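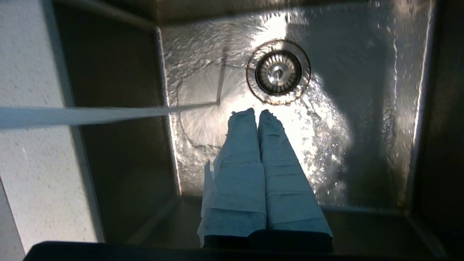
Brown ring around the sink strainer - what finally worked for you?

prapai_d
Hello everyone! We moved into the Gasley house in September and I love nearly everything about it, including the big stainless sink, but there is a faint brownish ring around the outside of the strainer rim and I can't get it to budge. I've tried dish soap, a soft sponge and a long rinse with the faucet wide open (my mother would faint at the water bill). Is it rust? Is it old putty? I don't want to scratch the finish. Thank you in advance, Prapai Duangkaew

NnekaIgwe
Welcome, Prapai! I had the very same thing in my last kitchen and it was tea, plain old tea, years of it going down the drain and settling in the seam where the rim meets the basin. Make a paste of baking soda and a little water, press it into the seam with your finger, leave it 10 minutes and go around with an old toothbrush. Go with the brushed lines on the flat part, never across them. I did it twice and then once more after supper, and it came up lovely.

rakomberg_rob
Have to disagree a bit with Nneka. If it's putty squeezing out from under the flange, you can scrub until Thanksgiving and it'll keep coming back. Run a wooden toothpick around the edge. If something soft rolls up, it's putty, and you can just pick it away. And please no steel wool, whatever the fellow at the hardware store says!

NnekaIgwe
Fair enough on the toothpick, Rob, though I still say try the paste first - it's in the cupboard already.

hallie_brito
We had our whole sink changed over a ring like that, 1,640 dollars with the plumber, and I could cry now, reading this. The new one got its own ring by spring. Hard water, in our case. I wipe around the strainer with a dry cloth every night and lift the basket out to wash it, and that has kept it away.

rakomberg_rob
Oh Hallie, ouch.

prapai_d
You are all so kind! I did the toothpick first (sorry Nneka) and nothing rolled up, so I went on to the paste. Left it 40 minutes by accident while I was on the phone with my sister. Most of it has gone, with one stubborn bit at the back. Would white vinegar hurt anything?

NnekaIgwe
Vinegar is fine if you rinse it well and don't leave it sitting. Dab it on with a paper towel, and let us know how the last bit goes!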